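Clulloven G2 hand-held gripper, with the orange pads
Posted November 10, 2018
Reviewed by Triin Pētersons

Quick one, typing this between sessions. Had the Clulloven for 8 days now. Before that we were on the Pellegrini, the older squeeze handle model, so most of this is me comparing the two.

Unboxing: fine. Foam tray, hex keys, spare screws in a bag, no printed manual. PDF is on their site, English is OK, the calibration chapter is out of order (do section 5 before section 4, trust me). Setup took me 20 minutes, most of it focus.

Weight. Lighter than the Pellegrini by feel, didn't weigh it. Balance is better too, the old one always wanted to tip nose down and my wrist hated it by lunch. With this one I did a full afternoon of doors and drawers and only got sore in the thumb.

Pads are the best part. Ridged, grippy, a bit of give. The Pellegrini pads were smooth and slid right off anything vertical. Door handles especially. Ran the same job on both, 100 pulls each on the tall cabinet, vertical bar handle. Clulloven slipped 5 times. Pellegrini slipped 20. Same person, same door, same day, so not science but good enough for me.
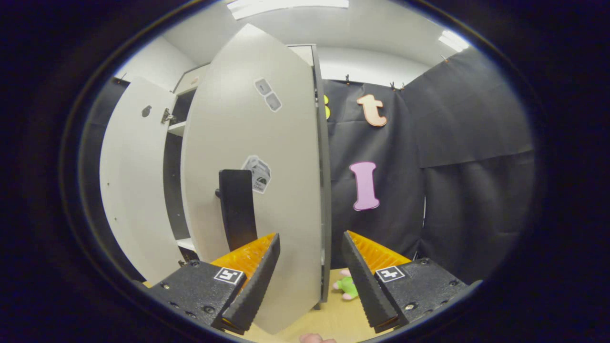 Clulloven at the tall cabinet, both doors open. Fingers wide, handle just coming down between them.

Opening width is good. Gets round a bar handle with room to spare, you dont have to line up perfectly. Small knobs are another story, the fingers come in at an angle and you end up pinching with the tips. Took me a few tries to get the habit.

Camera: wide. Really wide, you get ceiling lights and floor together when you're standing at a door. Dark ring round the outside of the picture from the lens, same as on the Pellegrini, I just mask it. Exposure jumps when the ceiling panels come into view and then takes its time settling. There's a lock setting buried in the menu under Advanced. Turn it on first thing.

Tags: one on each finger mount, black and white squares, the tracking reads finger width off them. Worked well for me. Lost one tag for a moment when I had my sleeve over it, my fault. The tags on the Pellegrini were paper and curled up in the first week. These are still flat so far.

Software is Gudon, same as everybody else in this price range. Crashed twice on export. Saved files were ok both times. Battery indicator is a liar, shows half and then quits.

Things I dont like:
- screws on the mounts work loose, check them every morning
- trigger spring is stiff out of the box
- carry case is extra and overpriced
- replacement pads only sold in packs of 8, come on

Support was decent. Wrote to the Flutthorpe shop about the trigger, got an answer the next day and a softer spring in the mail, no charge. Havent fitted it yet, will udpate when I do.

Would I buy it again, yes. If you mostly do small stuff on a table, keep the Pellegrini and put better pads on it. For doors, fridges, closets, anything with a big handle, get this one.

4 out of 5. Loses one for the battery thing.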